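Fundley Housekeeping Certificate, Unit 4 Handout: Clearing and Wiping Tables in Shared Rooms

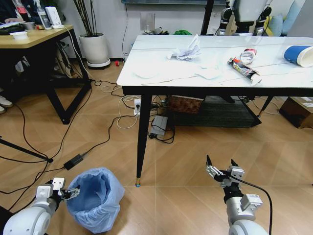
Figure 4.1. Table with tissues, a crushed snack package, tape and a paper cup; lined trash bin in the foreground.

Read this before the practical session. Bring it with you, along with the Listis room card from Unit 3.

4.1 Sort first

Look over the whole tabletop before picking anything up. Items go into two groups.

Trash: used tissues, snack packages, paper cups lying on their sides.
Keep: tape, pens, chargers, anything with a name on it.

In Figure 4.1 the roll of clear tape is touching the snack package. Take the tape away first and set it aside, then pick up the package with the torn end facing up so crumbs stay inside. Check any cup for liquid before you lift it.

White tissue on a white marble pattern is easy to miss. The crumpled one in the figure stands up from the surface, but the flatter one nearly blends in. Bend down and look across the top from the side.

4.2 The bin

Bring the bin to the table. The liner should be folded over the rim all the way around, as on the blue one in the figure. Tie off and replace the liner when the bin is three-quarters full.

4.3 Wiping

Mix the Bramero cleaner at 10 ml to 500 ml of water. Spray the cloth and keep the spray off the table. Wipe from the back edge to the front in overlapping passes, then go around the rim. Leave for 90 seconds and dry with a second cloth. Glossy tops show streaks, so check against the light.

4.4 Under the table

Do not move power strips, plugs or power supplies. Do not pull on cables to straighten them. Never use a wet mop near them. Baskets and boxes on the floor are storage unless the room card says otherwise. Sweep up to them and write "not moved" on the card.

For the practical: Katsaros Building, Room 244. Wear closed shoes. Cloths are supplied, gloves are not.

Reading for Unit 5: floor types, sections 1 and 2 only.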